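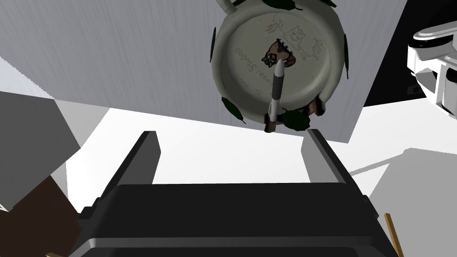 Gripper view, simulated: fingers open, upside-down mug and pen above them.

Brulholm kitchen cell – setup and upkeep notes

Brulholm is the two-arm kitchen cell in the Pistasdale simulation set. The notes cover the cell itself: how to load it, how to put it back in order, and what to check before recording. Task lists and label formats are in the main Pistasdale README.

Contents

The current release holds 419 episodes, each capped at 800 steps. Every episode has the gripper views, one wide view, joint positions and finger openings. All of it is rendered. There is no footage from a real cell.

Setting up the cell

1. Load the room first, then the furniture, then the robot. If the robot goes in first, the base can end up slightly inside the counter and the arms shake when the physics starts.

2. Run the homing script and wait for both arms to stop. It normally takes 4 seconds of simulated time.

3. Open both grippers fully and look through each gripper view. The two fingers should stand on either side of a clear gap, with the palm housing along the bottom. If one finger sits lower than the other, reload the finger offsets from the Transtead file. Do not correct them by hand.

4. Place the loose objects and let them settle. Mugs may come to rest upside down, and that is allowed. Anything sunk into a surface is not.

5. Switch to the wide view and move both arms over the work area. Look for shells passing through the counter or the white cabinet, and check that the right gripper can reach the round object on the cabinet top.

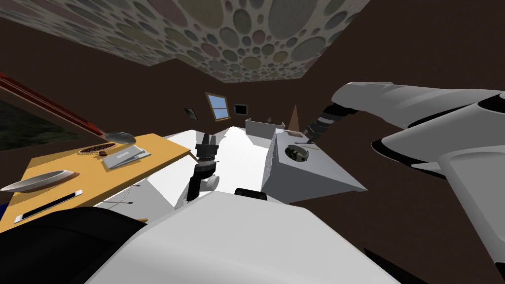 Looking after it

Re-run the joint limit check after any change to the arm model. The wrist limits were set too wide until the September release, and older saved states still carry the old values.

Clear the contact cache every 8 episodes. Left longer, it slows the run and the fingers begin to slip on thin objects such as pens and spoons.

Known faults

Printed text on some objects comes out mirrored. The textures are due to be replaced – leave them alone for now, so that episodes stay comparable.

The wide view is tilted. Use the saved camera pose and do not level it.

Contacts

Cell model and arm settings: Ozan Dağdelen
Objects and textures: Saadet Ağca
Recording tools: see the Değirmenci folder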